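The Town That Kept Its Mayor

The road into Jetholm runs for miles through flat beet fields, and for most of the drive you would swear there was no town at the end of it. Then come the silos, the water tower, and the long brick front of the old Surner works, where once upon a time nearly everybody's father had a job. I had come to find out why a place that has changed its politics from top to bottom since the works closed has gone on electing the same party to its town hall, and I will admit I expected to be gone by lunch.

I stayed 18 days. People in Jetholm like to talk, bless them, and they like to feed you while they do it.

The party in question began as a tenants' league, formed over a heating bill in the apartment blocks on Rekdale Street. It had no program to speak of and only 2 seats in its first council. Its members voted with the left on rents and with the right on nearly everything else, and when I asked one of the founders whether this had ever troubled her, she laughed so hard she had to put her cup down. 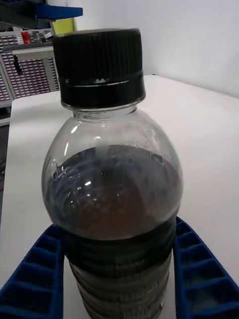

Most of the league's business is still done at kitchen tables, and that is where I began to understand it. A council member will come by after supper, sit for an hour, and leave with a list of broken streetlights and a jar of something pickled. I was given soup, plum cake, and more than one glass of something homemade, as dark brown as what's in that clear bottle with the black cap, and I learned to sip it slowly. Between sips I heard about the school roof, the bus to the county seat, and the night around 1000 people stood in the square to keep the clinic open (a fine crowd for a town this size!).

The national parties have tried to win Jetholm back, of course. They send bright young candidates in good coats, and the candidates talk about growth and security and the nation, and people listen politely. Then they go home and vote for whoever fixed the drains. The league has held on through 7 elections this way, though the last one was closer than its members care to remember, and the younger voters I met at the Avotiņš bakery were frankly tired of it. They wanted to know why the council meets at four in the afternoon, when anyone with a job is still at it.

It's a fair question, and I put it to the clerk at the town hall. She told me the hour had been set to suit the shifts at the works.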